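Marble Floor FAQ

I moved into a place with marble floors four years ago, wrote one grumpy post about streaks, and have been answering the same emails ever since. So these are the questions I get most, in no real order. I'm not a stone professional. I did spend ten years doing housekeeping for short-term rentals before I moved here, and I've made most of the mistakes on this page personally (some of them twice).

What do you wash it with?

Warm water and a stone cleaner with a neutral pH. I've been using one called Stitik that my hardware store carries, but any cleaner that says it's neutral and meant for natural stone will do you fine. A small capful per bucket is plenty. People always want to use more and then they write to me about a sticky floor!

If you've run out, plain warm water will get you through a week or two.

Can I use vinegar?

No. Please don't. Marble is mostly calcium carbonate and acid eats it, and that goes for vinegar, lemon juice, and a lot of bathroom sprays. You end up with a dull patch called an etch, and no amount of mopping will take it out. I know your grandmother used vinegar on everything. Mine did too, and she had linoleum.

What about dish soap?

A drop or two in a pinch, with a good rinse afterward. It leaves a film if you use it every time, and on a glossy floor that film shows up as footprints, mostly at five in the afternoon when the sun comes in low and company is due.

How often do you do the whole floor?

Dust mop most days, damp mop on Monday, and spills whenever they happen. If I had a dog I'd go more often. The hallway gets more attention than the living room because everybody comes in that way with grit on their shoes, and grit is what really scratches a polished floor. A mat inside the door and another one outside have saved me more work than any cleaner I ever bought.

My floor streaks. What am I doing wrong?

Probably one of two things: too much cleaner or dirty water. I change the water halfway through, which feels like a nuisance right up until you look in the bucket. Then wring the mop until it's barely damp and dry behind yourself with a microfiber cloth. I go backward toward the door in strips as wide as my arm will reach, wash a strip, dry a strip. It's slow, but I put the radio on.

Ülle Luik wrote to say she ties two old towels around a push broom and drags it behind her like a snowplow. I tried it and I'm a little annoyed at how well it works.

Do I have to move the furniture?

Not every week, no. I go around the big armchair most of the time and pull it out properly once a month or so. When you do move something, lift it, even if that means waiting for another pair of hands. Dragging is how you get those long gray lines that look like veins but sadly aren't. Felt pads on every leg, and check them now and then, since they pick up sand and turn into little sanding blocks.

Is a robot vacuum safe on marble?

I don't own one, so take this as hearsay, but several readers run them without trouble as long as the wheels and brush are kept clean. Same idea as the felt pads: a pebble stuck in anything that rolls is going to leave a mark.

Should I use a steam mop?

I don't. Heat and moisture aren't kind to sealer or grout, and the one I borrowed left the floor cloudy for days. Some people swear by theirs. I gave it back.

How do I pick up a spill that's got bits in it?

Sauce, cereal in milk, a dropped jar of something. This is the question I get from parents! The mistake is going straight in with a wet mop, because then you're just painting the stuff across the room. Scrape first, wash second.

I use a flat dustpan and something with a straight rubber edge. A long-handled squeegee is great, a short window one is fine too if your knees are younger than mine. Set the pan down flat so the lip sits tight against the stone, then pull the mess toward it with short strokes, working from the outside in. Don't press hard. If there's broken glass, skip the squeegee altogether, pick up the big pieces in thick gloves and get the rest with damp paper towels.

Empty the pan, wipe the rubber edge, and make one more pass for the thin film. Then a damp sponge, then a dry cloth. I keep the bucket right beside me in the middle of the floor, so I'm not walking drips all over the house.

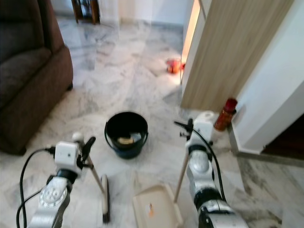 What if it's tomato sauce or juice?

Same method, just faster. Those are acidic, so every minute counts on polished stone. Blot and scrape, rinse with plain water, dry it well. If you find a dull spot the next morning, that's etching and it's not dirt, so put the scrub brush down. Marble polishing powder can help with a small one. For anything bigger than your hand I'd call somebody.

And turmeric or curry?

Oh, boy. Those can stain as well as etch. Get it up, rinse, dry, and if there's still color in the stone, try a poultice: baking soda and water mixed to a paste, spread over the spot, covered with plastic wrap and left overnight. It might take a couple of rounds. Justinas Paulauskas tells me he needed three for a puddle of his mother's soup, and he can still find the place if he gets down on the floor with a flashlight. I'd call that a win, Justinas.

What kind of bucket and sponge?

Whatever you have, within reason. Plastic is kinder than metal if you bump it or set it down hard, and a dark bucket hides stains, although it also makes it harder to tell when the water's gone bad. (I check by dipping a white cloth.) For sponges, get the soft plain kind with no scratchy green side. I keep two cloths going, one for wet and one for drying, and they go in the laundry without fabric softener. Softener makes them smear.

Do I need to seal it?

Most likely, but test before you spend the money. Put a few drops of water on the floor and wait ten minutes. If they sit up in beads, you're good. If the stone goes darker underneath, it's drinking, and it's time. High-traffic spots go first, so test by the door as well as behind the couch. And a sealer helps with stains but does nothing at all about etching, whatever it says on the label.

What did your floor cost?

It came with the house! But a reader in Irnadari had an old floor honed and repolished, the whole downstairs, and paid 4,000 for it. She says she'd do it again and also that she now makes everyone take their shoes off.

Who do you recommend for repairs?

I can only speak for my own area. A little outfit called Kuusk, over in Zolbridge, fixed a chip by my back step and matched the color so well that I had to hunt for it afterward. They don't do big jobs and they don't always pick up the phone, so leave a message in the morning. Anywhere else, ask a countertop shop who they send people to.

Can I ask you something that's not on here?

Sure, use the contact form. Tell me whether your floor is polished or honed and what you've already put on it, and yes, that includes the vinegar. I answer on weekends mostly, and if it's a stain, mention how long it's been there.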